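Speaker notes: Grasp re-estimation during transport in simulated kitchens
Slot: 20 minutes plus questions
Speaker: Wian Mathebula

Slide 1. Title

Say name, say project name (Rendidora), move on. Do not read the title aloud.

If the session is running late, skip to slide 3 and fold the definition of slip into the results.

Slide 2. The problem

Most pick-and-place pipelines estimate the pose of the object in the hand once, right after the fingers close, and then treat it as fixed. The placing step uses that estimate as if the object were bolted to the wrist. For a box this is fine. For a round object with a ridged surface it is a poor assumption. The object can roll in the grip or slide along its own axis while the arm is moving, and the planner never hears of it.

We call any change in the object's pose relative to the wrist "slip," whether the object rolls or slides. Some people in this field keep the word for sliding only. Say this early, it came up at the last two talks.

The question for the talk: how often should the estimate be refreshed between grasp and release, and what does it cost?

Slide 3. The test case

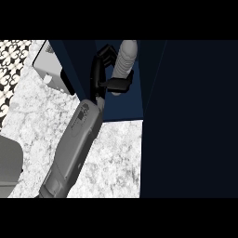 Rendidora Project, Manipulation and Simulation Team

A ribbed cylinder held up against the navy panel at the back of the counter. Point to the lower finger, which crosses in front of the object. From this viewpoint the finger hides part of the surface we would like to use for the estimate, and the top of the object is outside the view. What remains is a run of evenly spaced ridges.

Pause on the ridges. They repeat, so a matcher that is off by one ridge gets nearly the same score as one that is correct. This is the main failure in the baseline. The error surface along the long axis has several minima of almost equal depth, and the optimizer settles in whichever one is nearest to the starting guess.

All results in this talk are from simulation. State it here and again on the last slide.

Slide 4. Method

Three parts. Keep this under four minutes.

Part one, the tracker. We carry a small set of pose guesses for the object, expressed in the wrist frame. Each guess is moved forward using a contact model and then scored against the rendered depth. The contact model is the one from Ilent with the friction term left as a free parameter per episode. We tried fitting friction per finger and the fit did not converge in short episodes.

Part two, the trigger. Scoring is expensive, so we do not do it at every step. The trigger watches the commanded wrist acceleration and the finger effort. When either one crosses its threshold, the guesses are rescored. Between triggers the contact model runs alone.

Part three, the release check. Before opening the fingers, the spread of the remaining guesses along the long axis is compared with the ridge spacing. If the spread is wider than one ridge, the arm holds and takes another view. The limit is 2 extra views per episode. After that it releases with whatever it has.

Expected question: why not train a network to do the whole thing? Answer: we have one, from the Astov baseline, and it is on slide 6.

Slide 5. What the tracker sees

Explain the two kinds of surface feature. Ridges give a good estimate of the axis direction and a poor estimate of position along it. Anything that does not repeat, such as a cap or the border of a label, fixes the position. So the question at each rescoring is whether a non-repeating feature is in view.

The bottle on its side over the marble has both. The blue cap is at one end and the white label is around the middle, and the gripper holds the body from behind and below. With the cap in view, the wrong-by-one-ridge guesses score badly and drop out. The print on the label is too blurred to read in this view and the method does not depend on reading it. Only the label's outline is used.
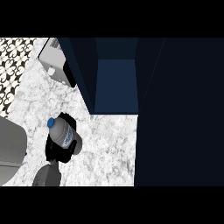 Slide 6. Results

The evaluation set is 2,857 episodes. Object start pose, friction and arm speed were varied. The kitchen geometry was held fixed, and that is a limit of the study.

Compare three conditions: estimate once, estimate at every step, estimate on trigger. Read the column headings out loud, the font is small in the back rows.

Main point: the triggered version matches the every-step version on final placement error at normal arm speed and falls behind it at the highest speed. The drop at high speed comes from slow rolling that never crosses the effort threshold. Lowering the threshold closes the gap and removes most of the savings in compute.

The Astov baseline does well when the cap is in view and worse than our estimate-once condition when it is hidden. I would not make much of this. It was trained on shorter objects.

Slide 7. Ablation

Remove the release check: the largest single loss. Remove the free friction term: small loss, mostly in episodes with a low true friction. Cut the number of guesses to 9: no measurable change. Cut it to 7: the tracker starts losing the correct ridge.

Slide 8. Limits

Rigid objects only. A real plastic bottle deforms when gripped and ours does not. Liquid is not modeled. Rendered depth has no sensor noise apart from what we add, and the noise model from Wannasri is tuned for matte surfaces. Repeat that everything was simulated.

Backup slide A. Threshold sweep. Show only if asked about compute.

Backup slide B. Derivation of the contact update. There is a sign error in the second line of the version dated 30 October 2022. Use the newer file.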